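Início > Projetos > Integração e Convívio > Relatórios de progresso

Relatório de progresso: Programa de Conversa Quotidiana para Recém-Chegados

15 de abril de 2024
Por: Equipa de coordenação, Associação Usetstead

O presente relatório cobre o segundo período de execução do programa financiado pela Fundação Calgate. O programa destina-se a adultos que vieram viver para a nossa zona vindos de outros países e que, tendo já um nível razoável de português, continuam a sentir dificuldade nas conversas curtas do dia a dia: no café, à porta da escola, no elevador, na pausa do trabalho.

Inscreveram-se 160 pessoas. O objetivo acordado para esta fase era de 100, pelo que abrimos mais turmas do que o previsto. As sessões duram 60 minutos e decorrem ao fim da tarde, em grupos pequenos. Cada participante faz um ciclo de cinco sessões e pode depois continuar nos encontros abertos, sem inscrição.

Atividades realizadas

As duas primeiras sessões do ciclo tratam de cumprimentos e despedidas. Foi a parte que mais subestimámos na candidatura. Muitos participantes dominam a gramática e não sabem se um «tudo bem?» dito de passagem pede resposta. Vários contaram que paravam para responder com detalhe e viam o vizinho seguir caminho. Outros tinham a queixa contrária, vinham de países onde não se fala com desconhecidos e achavam a pergunta intrusiva. Passámos a dar a este tema o dobro do tempo.

A terceira sessão é sobre formas de tratamento. O uso de «tu», «você», «o senhor» e do nome próprio com artigo continua a ser o assunto que gera mais perguntas, e nem os monitores estão sempre de acordo. Decidimos não ensinar uma regra única. Trabalhamos com situações concretas (a farmácia, o chefe, a sogra, o colega mais novo) e discutimos o que cada escolha pode dar a entender. 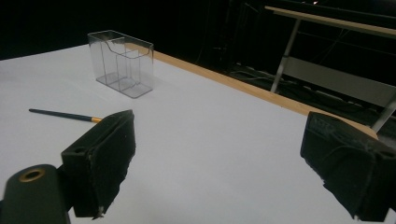
Nas duas últimas sessões praticam-se convites e recusas. Um «temos de combinar um café» foi entendido à letra por quase todos os participantes do primeiro ciclo, alguns dos quais ficaram semanas à espera de uma data. O exercício mais pedido é o de recusar um convite para jantar sem ofender e sem inventar uma doença. Também se treina a saída de uma conversa que se alonga, tema sugerido pelos próprios grupos.

Parcerias

A empresa Vestergaard cedeu horário laboral aos seus trabalhadores inscritos e autorizou um grupo dentro das suas instalações. Este grupo tem características próprias: as pessoas já se conhecem, mas quase só falam de trabalho. O café Groton recebe os encontros abertos e não cobra pela utilização do espaço. A gerência pediu-nos apenas que avisássemos quando o grupo fosse maior do que o habitual, o que temos feito.

Dificuldades

A assiduidade caiu a meio do ciclo nos grupos com mais pais e mães de crianças pequenas. Tentámos mudar a hora, com pouco resultado. A solução que nos parece viável é permitir que as crianças venham, com uma pessoa a acompanhá-las na sala ao lado, e essa despesa não está prevista no orçamento atual.

Tivemos também mais dificuldade do que esperávamos em atrair residentes de longa data para os encontros abertos. Vieram sobretudo pessoas que já tinham contacto com a associação. Quem mais beneficiaria de uma conversa com um vizinho novo não costuma ler os nossos cartazes. Vamos experimentar o convite direto, feito pelos participantes a alguém do prédio ou da rua.

O questionário de saída revelou-se demasiado longo. Muitas respostas ficaram em branco na segunda página e não permitem comparar os grupos. Foi entretanto reduzido a uma folha, com uma pergunta aberta no final. As respostas mais frequentes a essa pergunta falam de situações pequenas: saber o nome da senhora da padaria, ter sido convidado para um aniversário, deixar de mudar de passeio para evitar um encontro.

Execução financeira

A despesa está dentro do previsto nas rubricas de monitores e materiais. A rubrica de divulgação foi usada só em parte. Pedimos autorização para transferir o saldo para o acompanhamento de crianças acima referido. O mapa de despesas e os comprovativos seguem em anexo separado.

Próximo período

Estão previstos novos ciclos até ao verão, com interrupção em agosto. Os encontros abertos no Groton mantêm-se até essa data. Estamos a preparar uma sessão adicional sobre mensagens escritas em grupos de pais e de condomínio, onde o tom é difícil de acertar e os mal-entendidos ficam registados. Enviaremos o programa dessa sessão à Fundação antes de a abrirmos a inscrições e aguardamos resposta ao pedido de transferência de verba.

Contacto: secretaria da Associação Usetstead | © Associação Usetstead | Voltar ao topo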